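Flosberg Residence Services
Sunday, August 23, 2020

Move-in reminders for residents of Rukum House. (1/5)

Shared washrooms on all floors have limited shelf space. Residents are asked to keep personal toiletries in their own rooms and carry them to the washroom as needed. (2/5)

A plain mug is sufficient for tubes and brushes. Please label it underneath with your room number. Mugs left at the sinks overnight will be moved to the front office. (3/5)

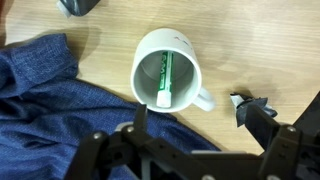
Unnur Overgaard

A white mug on the table holds one green and white tube, lying across it. Clothing and cloths should be folded and put away before the room check. (4/5)

Storage bins of up to 60 liters may be kept under the bed. Larger items require approval from the residence office. Requests are answered within 2 working days. Residents on the third floor should write to Yichen Luo. (5/5)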